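Subject: Re: [sulldale-teachers] Chair class at the Gronda building

On the evening of the 12th someone wrote:

> We have been asked to put on a lunchtime chair class for the staff
> at the Gronda building, starting in November. They want 45 minutes
> and they say most of the group has never done any yoga. I have only
> taught chair classes to retired people and I'm not sure the same
> plan will work. Do you use the same sequence? Also, what do you do
> about chairs? The ones in their meeting room have wheels.

I taught a class like this at Brumard for 2 winters, so I can tell you what I did there.

Chairs first. Don't use the ones with wheels, even if they lock. Ask the front desk for the stacking kind they put out for large meetings. Most office buildings have a closet full of them. Get there early enough to set them out yourself, and leave enough room between rows for people to stretch a leg forward. If the floor is hard, put a mat under the front legs. The thin Zwahlen mats are fine for this and you can cut one into pieces.

As for the sequence, I would not use the one you have for retired people, but I would not throw it out either. Office workers are mostly stiff in the hips and upper back, and a lot of them have sore wrists from typing. I spend the first seven minutes on breathing and neck work, then shoulders, then a seated twist on each side. After that I get them up and have them hold the back of the chair for a half forward bend. That is the one they always ask for again.
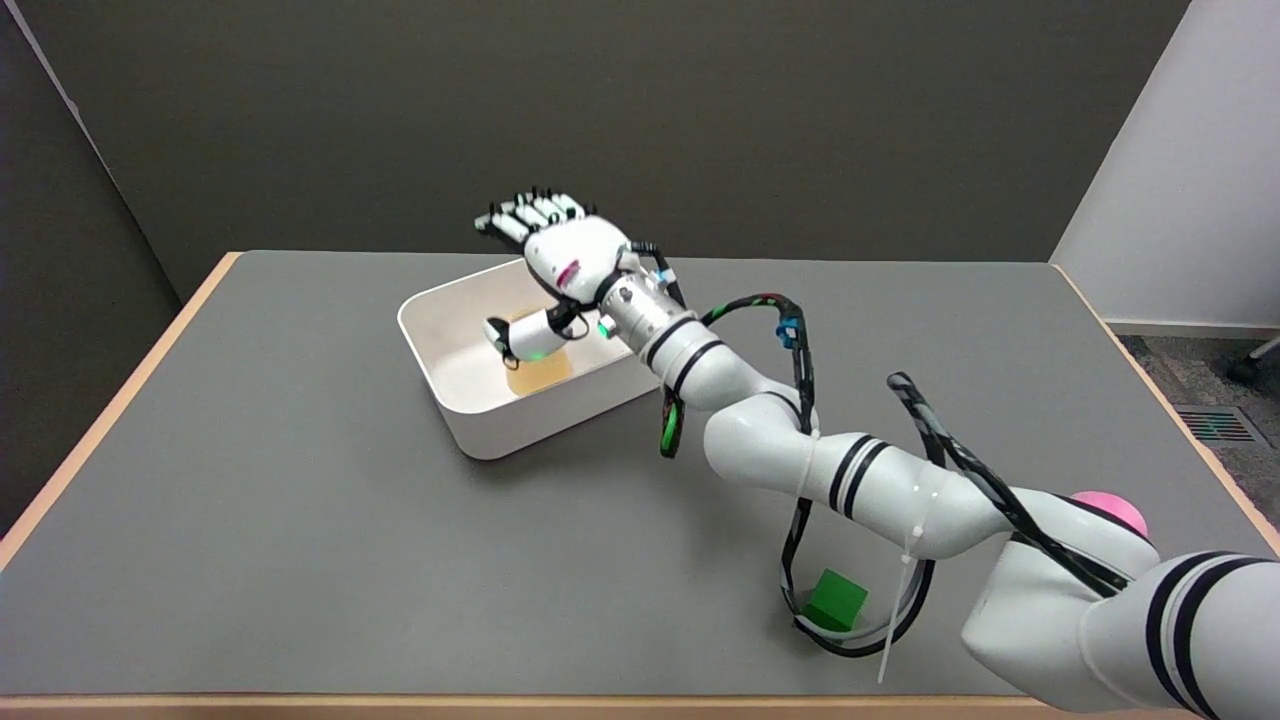 Keep wrist work short. Circles, then opening and closing the fingers, then palms together at the chest. I used to have people lean their weight into the seat of the chair with flat hands, and two of them told me later that it hurt. Now I have them make fists or rest on their forearms.

Clothes will come up. People at Brumard came down in whatever they had on, including skirts and tight pants, so plan for that. Nothing with knees wide apart, and nothing on the floor. I tell them shoes off if they want to, and about half of them keep them on.

On time – they say 45 minutes but you will get less. People come in late from calls and some have to leave early. I plan for 30 and keep a longer rest at the end that I can cut. Don't save anything important for the last part.

For money, I charged a flat 90 per class no matter how many came. The first month I charged per person and it was a mess. Get it in writing who pays you and when. Ask whether they need proof of insurance too, because Brumard wanted it before I could get a badge.

I have my old plans typed up if you want them. They are in the Sulldale shared folder, number 466 – the second page is the seated part.

One question back. Is the room theirs for the whole hour, or does another meeting start right after? If it's tight you may want to skip props completely.

Ros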